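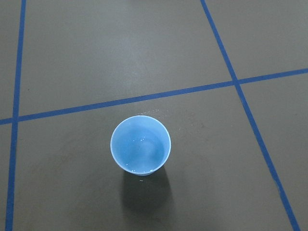 Jana Reuter put it bluntly in her comments on the first draft: a gripper that reports a hold when it has nothing in it is a safety fault, full stop, and should not be filed under grasp errors. We had it under grasp errors. Moved it, and this section is the result. The draft had a single line on it and a row in the results table.

5.2 The false hold

Task was the plain one. Cup on the taped surface, pick it up, set it down in another cell. Figure 4 gives the wrist view with the light blue cup standing in a cell, which is the sort of view the Ludo controller works from when it picks its approach. 500 attempts at the Trikcombe bench, of which 468 ended with the cup in the cell asked for. The number looks fine and we were pleased with it for longer than we should have been.

Of the attempts that went wrong, 18 were false holds. Fingers close, miss the wall of the cup or slide off the rim, carry on to the end of travel, and the flag still goes to HELD. The arm then lifts and moves across at full transfer speed with nothing in it. The others were ordinary: wrong cell, early release, one planner timeout. Those all stopped the arm or raised a warning. The false holds did neither. Log says success right up until the release check, and the release check only asks whether the fingers opened.

Why it matters beyond the score. Transfer speed is only allowed after HELD, on the assumption that whoever is at the bench can see the arm is busy. With a cup left behind, the natural thing is to reach in and sort it out. Knut Harms did just that in September, saw the cup hadn't gone anywhere, took it for a stopped run and put his hand out. Arm was already on its way back for the next attempt. No contact, he heard it and pulled away. But the light on the controller was green the whole time, and that is what we would call the failure, not the missed cup.

5.3 Where the flag comes from

The Dreltov fingers give motor current and position. HELD is set when current passes a threshold and position has been still for a short window. Reaching the mechanical end stop does both of these things. There is a lower limit on position meant to rule this out, and it was set for the old finger pads. The new pads are thicker, they touch sooner, so closed-on-nothing now reads as slightly open and slips past the limit. Nobody re-ran the limit after the pad change. It was on a list.

That accounts for most of it. Not all. In a few cases the position was well clear of the limit and the flag was raised anyway, and there we think it is timing. Wrist images reach the Ruppert planner almost 78 ms behind the joint data, so a late image of the cup between the fingers can be matched with a current spike that belongs to the end stop. We can make this happen on purpose by adding delay. We can't show that it is what happend in the original runs, the image stamps were rounded before saving.

Marlene Rieger suggested using the head view as a second opinion, seperate from the wrist. Figure 5 shows that view, cups well out to the left and right of the surface. If a cup is meant to be in the air and the head camera still finds it in a cell, drop HELD and stop.

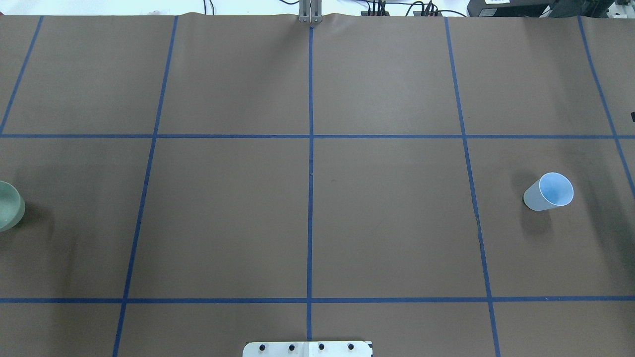

The check is cheap to run and it caught every false hold we replayed through it. Two problems though. A cup near the edge of the view may be only partly seen, and the detector then gives a weak answer, sometimes none, which we treat as "unknown". Unknown has to mean stop. Bernd Eichhorn wanted unknown to mean carry on slowly, and we tried it, but slow was still too quick for a hand already in the way. Second, the arm itself covers part of the surface in the first moments of the lift, so the check has to wait. During the wait the arm stays at approach speed.

Changes made so far: position limit measured again with the new pads fitted, and measured again at every pad change (now a step in the start-up script, it won't go on without it). Full-precision stamps kept on all images. Light goes amber until both checks agree. Jannik Pfeiffer is still against the amber, says people will learn to ignore it, and he may be right — we have no data either way.

Not done: the release check. It still only looks at whether the fingers opened. The timing fault is also still open, and until it's closed the bench runs with the guard down and reach-in is not allowed while the controller has power.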